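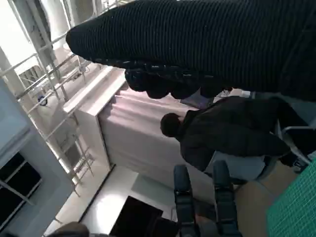 You can't learn a town from its main road, my neighbor told me over the fence, and you sure can't learn it from a car. I'd been complaining that I'd lived in Samer for four years and still needed my phone to find the dentist. She laughed at me (fair) and went back to her beans, and I stood there holding the hose and thinking, well, shoot.

So that was August, and that was how I started riding the bus.

I should say that I grew up a car person. My family drove to the mailbox. I'd taken buses in other cities on vacation, where it feels like an adventure, but at home the bus was just the big thing I got stuck behind on Hayes Avenue. I couldn't have told you what it cost. I didn't know you had to pull the cord, and on my very first ride I sailed two stops past the library, waiting for the driver to read my mind!

The route I fell for is the 15. It starts behind the old Dutus cannery, wanders up through the streets with the tree names, crosses the river, and then does this ridiculous loop around the hospital that makes everyone lean to the left at once. End to end it takes over an hour. You could drive it in a third of that, and for the first few rides I thought about this constantly. I kept checking the time. I had places to be, or I felt like I should have.

Then one morning I forgot to charge my phone, and I had nothing to do but look out the window. I saw a barbershop I'd never noticed with a hand-painted sign that said NO FADES BEFORE NOON. I saw that the church on Linden has a vegetable stand on its steps, with a coffee can for the money. I saw a whole street of houses with blue porch ceilings, one after another, and I've been asking people about those ceilings ever since. I've had three different answers, one of them involving wasps, and I believe all of them.

The regulars took a while to warm up to me. There's a morning crowd and an afternoon crowd, and they are different countries. The 7 a.m. people don't talk. They have their seats, and if you take one of those seats you'll get a very polite, very sad look, and you'll never do it again. The afternoon people talk about everything — knees, grandkids, the price of eggs, whose tomatoes split. I once got a full recipe for chicken and dumplings between the river and the hospital, and the woman giving it to me stayed on past her stop to finish the part about the dumplings. (Don't lift the lid. She was firm about the lid.)

It isn't all dumplings, of course. The bus is late a lot. In September there was a stretch when the 15 just didn't come in the evenings, and I stood at the stop by the Jonow furniture store with a woman in nurse's clogs who had already been on her feet since before dawn. I could call my husband for a ride. She couldn't call anybody, and she walked. I still think about her setting off up that hill with her lunch bag. It's easy to get gooey about slow travel when you've got a car sitting in the driveway, and I try to remember that when I catch myself being charmed.

I went to a town meeting about it, my first one ever. They were talking about cutting the Sunday runs on two routes, and I'd written my remarks on an index card and then couldn't read my own handwriting. I said something about the hospital loop and sat down with my face on fire. A man behind me patted my shoulder. The Sunday runs are still going for now, and I take no credit whatsoever, but I've been back to the meetings since, with better handwriting.

What else? My shoes wear out faster. I read more, mostly mysteries, mostly from the library I once sailed past. I've learned to carry a snack and a second pair of socks in winter, and to sit on the right side going out so the sun isn't in my eyes. I know which driver hums. I know the dog who waits in the window on Cedar for the 4:15, and I know he barks at the bus every single time and never at the cars. I've started waving at him. A couple of the afternoon people do too.

And I can find the dentist! He's one block off the 15, behind the bakery, on a street I must have driven past hundreds of times. I got there early for my last cleaning and had time for a cinnamon roll first, and yes, the hygienist could tell.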